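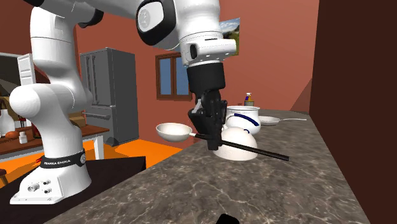
Figure 1. Kitchen workspace in simulation, ladle held by the handle.

Home | Syllabus | Notes | Labs | Forum

Notes 6: Rules for running manipulation trials
Course page maintained by Mirjam Van der Linden

These notes go with the second half of the lab. Read them before you book time on the cluster. The first half dealt with getting a grasp to work at all. From now on you are collecting results that other people will compare against, and the rules get stricter.

All the work up to August is in simulation, in the Prerkia kitchen. The two real cells at the Illville site open to this course after that, and only to groups that have passed the simulated check. The rules below apply in both places unless a line says otherwise. Some of them look pointless in simulation. Follow them anyway. Past groups who skipped the stop and speed rules in software had to redo their controllers when they moved to hardware, and it cost them most of a month.

6.1 Where the rules come from

There are published standards for industrial robots and for robots that work near people. ISO 10218 covers industrial robots and the cells they are built into. ISO/TS 15066 deals with collaborative operation and goes into contact between a person and the machine. You do not need to memorize either one. You do need to know that they exist, that your employer will expect you to look at the current edition, and that our lab rules are no substitute for them.

The lab rules are a shorter list, written by us. The first version was adapted from a handover checklist used at Verhoeven, where I worked before teaching. It has been changed many times.

6.2 Before a trial

Write down the task in one sentence. "Pick up the ladle and put it in the pot" is a task. "Tidy up" is several tasks, and you will argue about when it was finished.

Write the success condition before you run anything. It has to be something a script can test from the recorded state. For the ladle task, we use the position of the ladle bowl relative to the pot rim, plus the gripper being open, held for two seconds. If you change the condition later, every earlier trial gets scored again under the new one. Do not mix.

Fix the start state and log the seed. The position and orientation of each item on the counter must be recoverable from the log. That includes items you never plan to touch. In Figure 1 the bowl is upside down on the counter close to the gripper, and the frying pan and the spray bottle are further back. None of those is the target, and any of them can end up in the path of the elbow or the wrist on some seeds.

Check the workspace limits. The limits file shipped with the kitchen covers the countertop only. If your task uses the table or the refrigerator, you need your own limits file, and a lab assistant has to look at it.

6.3 Grasping tools by the handle

This part causes the most questions.

A tool with a long handle can be held in many places. Figure 1 shows a grip right behind the ladle's bowl. Holding near the head cuts down the turning load from the head itself, so the tool is less likely to rotate in the fingers. It also puts the fingers close to whatever the head is going into, and leaves a length of handle sticking out on the other side. Holding at the far end is the other way around.

Rules for the course:

Record the grasp point as a distance along the handle, measured from the end nearest the head.

Treat the tool as part of the arm for collision checking from the moment the fingers close. This means the whole tool. Many groups attach the head and forget the handle, then lose trials when the free end sweeps an item off the counter.

Set a grip force and leave it alone. Do not tune it per object. If you need a different force for a different tool, that is a separate condition and gets its own table.

If the tool turns in the fingers by more than your stated tolerance, the trial is a fail even if the ladle ends up where you wanted it. State the tolerance in the report.

6.4 Speed and stopping

Use the reduced speed profile for any motion within reach of the counter surface. Full speed is allowed for free motion above that, in simulation only. On the real cells there is one profile and you cannot change it.

Your controller must accept a stop at any time, including while the fingers are closing. After a stop, the arm holds position and the fingers keep their current state. It does not go home by itself. Going home while holding something is how tools get dropped and bowls get knocked over, and on hardware there may be a hand in the way by then.

Restart is a separate command from clearing the stop. This follows normal practice in industry, where resetting a stop should only make a restart possible and should not set the machine moving.

We test this. The check script sends stops at random moments during your run. One missed stop fails the whole check.

6.5 Logging and counting

Each group gets 3,000 simulated trials on the cluster for the project. It sounds like a lot. A group last year used most of theirs on a success condition that turned out to be wrong, and had 179 left for the final table.

Every trial you start is counted. That includes crashes, planner timeouts, and the ones where you closed the window. The log server keeps a record of starts, so the number in your report has to match it. If a trial is excluded, list it with the reason. "Looked odd" is not a reason. "Ladle spawned inside the pot" is fine, as long as you also exclude every other trial with the same fault - the good ones too.

Report successes over starts, and then the failure types. Use these categories so the groups can be compared:

- no plan found
- missed grasp
- slip or rotation in the fingers
- collision with a target item
- collision with another item
- success condition not met, none of the above
- stopped by the operator

Pick the first thing that went wrong, in time order. A missed grasp followed by a collision is a missed grasp.

6.6 What simulation does not tell you

Contact is approximate. Thin handles and smooth curved surfaces are the weak spots. A ladle that stays put in the fingers in simulation may rotate on the real gripper, and the friction values in the Prerkia kitchen are defaults. They were never fitted to a real ladle or a real pot.

Lighting is clean and the cameras are perfectly placed. If your method uses vision, run the noisy camera setting as well and report both.

Cables are not modeled. On hardware there are cables, and they limit wrist rotation more than the joint limits do. Plans that spin the last joint through most of its range should be thrown out now. The Rokness planner has an option for this, off by default. Turn it on.

Do not write that a method is safe on the basis of simulated trials. Write what you measured. A count of collisions in simulation is a count of collisions in simulation.

6.7 Moving to the real cells

You need a passed stop check, a signed risk sheet, and two people present, one with a hand on the stop button and doing nothing else. No phones for that person. The other one runs the trial and keeps the log.

The risk sheet is one page. For each task, list what could move, what could fall, and who could be close enough to be hit. Put down what you did about each item. Empty boxes come back to you.

No liquids in the cell, no glass, no knives.

6.8 For next time

Bring a draft of your task sentence, success condition and limits file to the Friday session. Printed or on a laptop is fine. Groups working with the pot should also read the short note on rim collisions in the labs folder. The mesh for the rim is coarser than it looks in the viewer, and the number you get for clearance depends on which version of the mesh you loaded.

2 comments | Share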